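Pladel 3.2 review: deposition and exhibit management for small patent practices

Tested on a Windows laptop and an office desktop, both on the current release, over the discovery phase of one patent matter. License paid for by the firm.

Pladel is a desktop program for organizing deposition transcripts, exhibits and claim charts. It competes with Latik at the low end and with the much larger hosted platforms at the high end. I used it on a design and utility patent dispute over housewares, with two asserted patents and 2,216 documents produced by the other side.

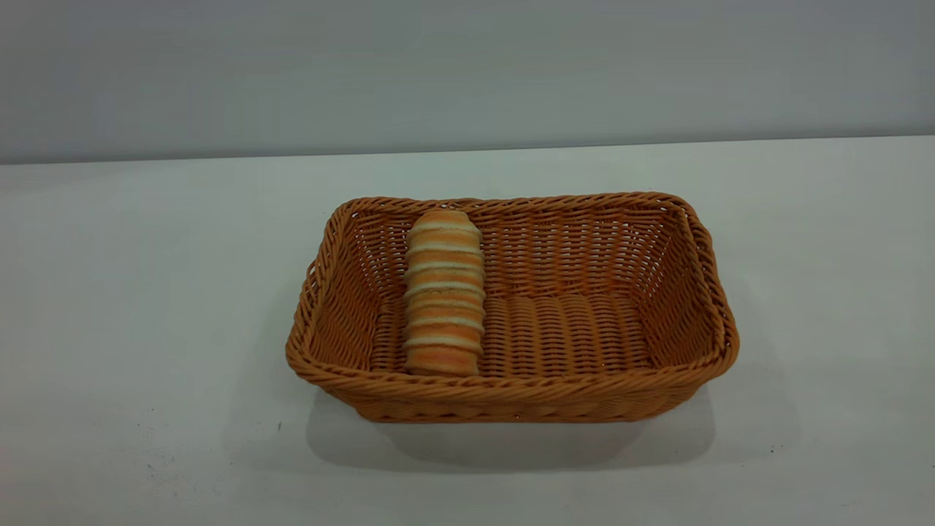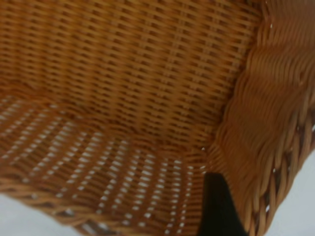
Mwanahawa Sang wrote in after the first draft of this review went around: "You should say up front that the privilege log export is a separate module. We bought the base license on the assumption it was included and had to build the log by hand in a spreadsheet." She is correct. The base license covers import, tagging, transcript linking and claim charts. Privilege logging and redaction are sold together as an add-on, and the pricing page mentions this only in the comparison table.

## Import

Import accepts PDF, TIFF and the usual load files. The full production went in overnight with 64 errors, all of them password-protected spreadsheets. Pladel lists failures in a plain text report with the Bates number and the reason. Latik, given the same set, skipped the same files and reported a successful import.

Text recognition is adequate on typed pages and poor on handwriting. Drawings from the patents themselves came through as images with the reference numerals unread, so a search for a numeral finds it in the specification and never in the figures. The manual acknowledges this.

Batches are limited to 500 files when importing from a network drive. There is no such limit from a local disk. I could not find a reason for the difference, and support did not offer one.

## Transcripts

This is the strongest part of the program. A transcript loads with page and line numbering intact, and any passage can be linked to an exhibit, a claim element or another passage. Links survive when the rough transcript is replaced by the certified one, provided the line breaks have not moved by more than a few lines. When they have, Pladel flags the link and asks for confirmation.

Objections can be tagged automatically. The tagger found every "objection, form" in my transcripts but also tagged two answers in which the witness used the word himself. Review the results before relying on them for designations.

Designations and counter-designations export to Word in a four-column table. Column widths are fixed. Our local rules call for a different column order, and the only way to get it is to edit the document after export.

## Claim charts

Each claim is split into elements on entry. The automatic split works on semicolons and gets most independent claims right. It fails on means-plus-function language, where it tends to cut the function away from its structure. Splitting by hand takes a minute or two per claim.

Design patents are handled badly. Pladel expects text elements, and a design claim has one sentence and a set of figures. I ended up entering each view as a dummy element and attaching the comparison exhibits to it. Cardoso has a proper side-by-side view for this and remains the better choice if design cases are most of your work.

## Performance and stability

Search across the whole production returned in under a second. The program crashed 4 times during testing, each time while a claim chart with linked exhibits was being exported to PDF. No data was lost. Exporting to Word and converting from there avoids the problem.

Irnent, the publisher, answered two of my three support tickets the same day. The third, on the batch limit, was closed with a link to the manual page that states the limit.

## Licensing

Licenses are per seat, billed yearly. A seat can be moved between machines but must be released on the old one first. If the old machine is dead, support has to release it, and they only do so during business hours, Eastern time. Outside experts can be given a read-only viewer at no charge. The viewer does not honor confidentiality designations, so documents marked for attorneys' eyes only must be left out of the package manually. Under a typical protective order that is a serious gap, and I would not send an expert package without a second person checking it.

## Rating

Recommended for utility patent work with a moderate document count. Not recommended for design cases, or for any matter where the privilege log is large and the add-on is outside the budget.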